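Feed bill up, buyer's price the same. Sell early or hold?

Posted in Livestock > Pigs > Selling and prices

We raise feeder pigs outside Borkthorpe and finish most of them ourselves. Our feed comes from Trujillo and the last two deliveries were both higher than the one before. Meanwhile the buyer we've used for years is offering what he offered in November. I have a group averaging 251 pounds that I planned to take closer to 300, which is what we've always done for him.

If I run the numbers on the last load, I spent $1147 on feed to put the final stretch of weight on that group. I don't think I got it all back. My question is whether people are selling lighter this year, and whether it's worth asking the buyer for a different deal or just looking for another one. We don't have a contract, only a handshake, and I would like to keep on good terms with him.

Borkthorpe pens

Masport Hill

Sell lighter. Pigs convert feed worse the heavier they get, so the last pounds are the most expensive ones you make. When feed was cheap you could ignore that.

What I would do, in this order:

1. Weigh a few pigs now and again in two weeks, and write down every pound of feed that goes into that pen in between. Include waste. If the feeders are set too open, you are paying for what ends up on the floor.

2. Work out what each pound of gain cost you, feed only. Compare that with the price per pound he is paying. If the two are close, you are already losing money once you count bedding, water, power and your own time. Do it at the kitchen table with the delivery slips in front of you. Don't try to do it in your head.
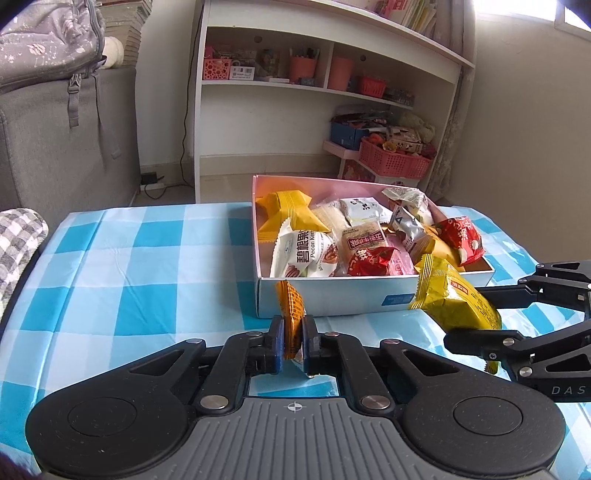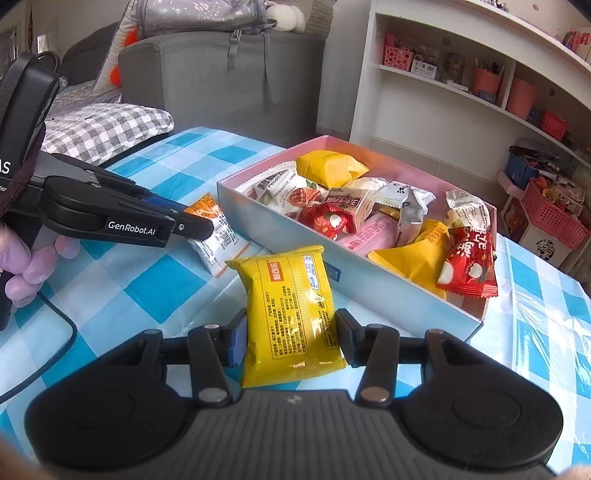 3. Call the buyer before you load anything. Ask what weight range he takes without a discount. A lot of small buyers have a wider range than you'd think and never mention it. If he docks you for light pigs, get the amount so you can put it in your figures.

4. Ask for a price tied to the regional market report, with a floor. He may say no. He may also say yes, if he is short of pigs.

Do the feeder adjustment today whatever you decide about the rest.

two gilts and a boar

just sell them, price never comes up when you need it to

Brikon Road Farm

I agree with most of what Masport Hill wrote, but be careful with step 4. A formula price goes down as well as up. We switched to one and had a bad spring out of it, and the floor we had agreed to was too low to help. If you do it, set the floor at your actual cost and get it on paper, even if it's one page that you both sign.

On finding another buyer, get quotes that include hauling. We had an offer that looked a good deal better until we added fuel and the shrink from a longer ride. Pigs lose weight on the trailer and you are paid on their scale, so ask whether they weigh on arrival or after a rest.

You could also split the group. Send the heaviest ones now and give the others more room. The ones left behind usually eat better with less crowding at the feeder, and you get some cash in to pay the mill. That's what we do now when feed jumps. It means two trips, so it only works if the buyer is close.

Related in Selling and prices

Who pays for shrink on a long haul?
Feeder pig price by the head or by the pound
Trujillo feed delivery minimums
Is a written contract worth it for a small herd?
Setting feeder gaps for finishing pigs
Buyer wants to change pickup day every time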